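Postharvest Notes, Plendcombe
18/12/2019 | By Katherine Grajales
5 min read | 30 shares | 2 comments

3. Skin color and the judgment of ripeness

In the orchards near Plendcombe the growers still decide the picking day mostly by eye. We asked them in July which sign they trust first, and most of them named the color of the skin. Starch and firmness tests were known to them, but were used only for the fruit going to long storage.

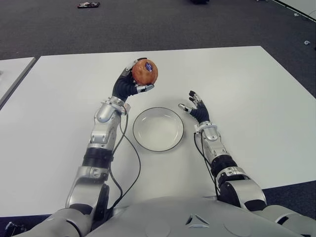 Bicolored apples make this judgment difficult. The red part depends strongly on sunlight, while the ground color under it changes more slowly and follows ripeness better. In a fruit such as the one in Figure 1, where red and orange-yellow are mixed in a mottled pattern, the two signs lie over each other, and a buyer can easily read one for the other. The small dark blue sticker also covers a part of the skin. From the 400 fruits in our sample we therefore removed all labels before grading.

Figure 1. Apple with mottled skin and oval sticker.

The graders worked in the packing house at Pradmont, under the same lamps and without talking. Each of them received 140 fruits — the order was changed every morning. 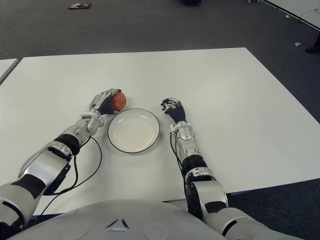
Background has an effect on color grading which earlier work often left out. A dark tray makes a pale fruit look paler still, and wood gives a warm tone to everything. We chose white for our own bench, and a white table and a white plate with a thin black rim, as seen here beside a small reddish-orange apple, would serve the same purpose. The lighter speckles were scored separately, as they disturbed the less experienced graders.

2 comments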